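Felt under the breakfast plates

The white table is hard and carries every knock of crockery into the room, so I put a gray felt-like mat on it and left it there through September. A padded surface takes the edge off the sound. It also holds crumbs, and a croissant sheds more of them than anything else I serve.

Mine go on a plain pale plate with a raised rim - the rim matters more than the diameter.
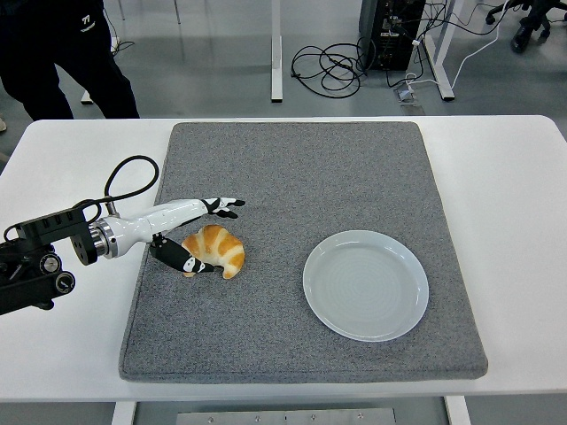
Vaughn Zamora wrote that he gave up on felt after one winter, as butter had worked into the fibers and would not come out. He uses bare wood now and wipes it down.

Butter is a fair objection. I shake the mat outdoors, then brush it in one direction, dry. Grease gets cornstarch for 50 minutes before brushing.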